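# Technician, Gripper Comparison Bench (fixed term)

Clunari is hiring one technician for the Zevari programme, which compares fingertip designs for two-finger grippers on light handling tasks. The post is based at our Gondal site and reports to Sadia Zaidi.

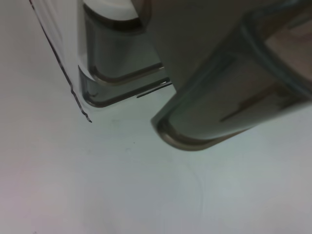 ## The work

The bench runs 12 finger sets against a fixed list of 71 test objects. The present data set stands at 3,915 logged grasps. The next phase repeats part of the list with a second controller, so that finger effects and controller effects can be separated.

You will:

- fit and align finger sets, and record the closing gap before each run
- check the wrist camera calibration and repeat it after every finger change
- run the grasp sequence from the test script and label each attempt as held, slipped or missed
- inspect fingertips for wear and log any change in the contact face
- keep the run sheets in a state that another technician can pick up without a handover

Runs are started from a terminal beside the cell. Most of the day is setting up, checking and writing down. Design of the fingers is done by another team, though your notes go to them directly.

## What we need

- Two years of bench or laboratory work, in any field where measurements had to be repeated
- Confident use of callipers, feeler gauges and a torque driver
- Enough Python to change a parameter file and read an error message
- Clear written English

Experience with robot arms is useful - we will train someone who has none. Camera calibration is taught in the first month. A degree is not required.

## Terms

Full time, 12 months, starting in February. Hours are 8.30 to 16.30, with one later finish on Wednesday when the long endurance runs are set. The role involves standing for much of the day and lifting boxes of up to nine kilograms. Safety training for the cell must be completed before any unsupervised work.

## How to apply

Send a CV and one page on a test you ran where the results did not agree with each other, and what you did next. Mark it for Mehwish Dogar, Zevari programme, Clunari. Shortlisted applicants will be asked to spend half a day at the bench. Travel costs are paid.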